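Switching to the early train

2022-06-26

Since April I have been taking the 6:41 from Brideck instead of the 7:31. A few people have asked why I would get up that early on purpose, so I am writing it down in one place.

The main reason is seats. The 7:31 fills up at Amavside, two stops before mine, and I stood most mornings for the better part of three years. The early train has room. I get a window seat in the second car nearly every day, and I can read. I finished four books in May. The year before that I think I finished five in total.

The second reason is the connection at Prolach. The later train gets in with four minutes to cross over to the bus stop, and if it runs even slightly behind, the 87 bus is gone and the next one is a long wait. The early train leaves me sixteen minutes. I buy a coffee at the stand by the north stairs and drink it outside.

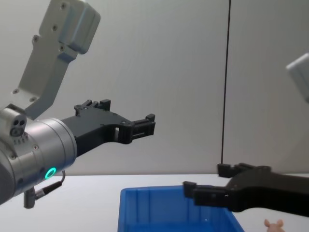 The cost is sleep. I used to go to bed at eleven thirty and now I try for ten. That took most of a month. The first two weeks I was in bed at ten and awake until eleven thirty anyway, and I was not much use in the afternoons. What helped was eating dinner earlier and leaving the phone in the kitchen. I bought a cheap alarm clock with a dial so I would have no excuse for bringing the phone back in. It ticks louder than I would like, so it sits inside a drawer with the drawer open an inch.

Mornings at home are also shorter in a way I did not expect. On the old schedule I would get up, look at the news, make eggs, look at the news again and then rush. Now I have thirty-five minutes from the alarm to the front door and everything is set out the night before. Clothes on the chair, lunch in the fridge, bag packed. Breakfast is bread and cheese in a paper bag, eaten after Amavside. On Fridays I stop at Virág, the bakery on the corner by the station, which opens at six. Their poppy seed roll is the best thing they make and it is usually still warm. The cheese one is fine.

A monthly pass on this line is 177 now, up from 163 last year. I looked at whether driving would be cheaper and it was not close. Gas and parking came to 231 for a month, and that left out insurance and wear on the car. I know two people at work who drive anyway for the sake of leaving whenever they want. I can see that. I had the car for a week in the winter when the line was shut for track work, and I liked the heater and hated everything else. 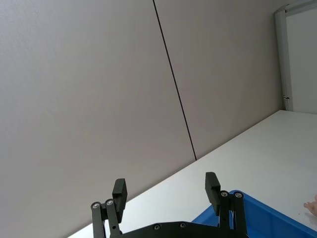 The black gripper, fingers open.

Going home is the part I have not sorted out. Getting in early means I can leave at four, but the four o'clock trains are shorter and they are full of school kids as far as Prolach. After that it empties out. The alternative is to wait for the 4:50, which is a longer train, and lose most of the hour I gained in the morning. For now I take the early one and stand. It is only a few stops and I have less to carry by then.

There is also the question of winter. It has been light out when I leave the house for the past two months, and that makes it much easier than it would be otherwise. In December it will be dark going in and nearly dark coming home. I have told myself I will try it through the end of November and then decide. The timetable changes in the fall anyway, and there is a notice up at Brideck saying some of the morning trains will move by up to ten minutes. It does not say which ones.

If you are on the same line and thinking about it, try it for three weeks before you make up your mind. One week will only tell you that you are tired. And sit on the left side going in, the sun is brutal on the right after Amavside.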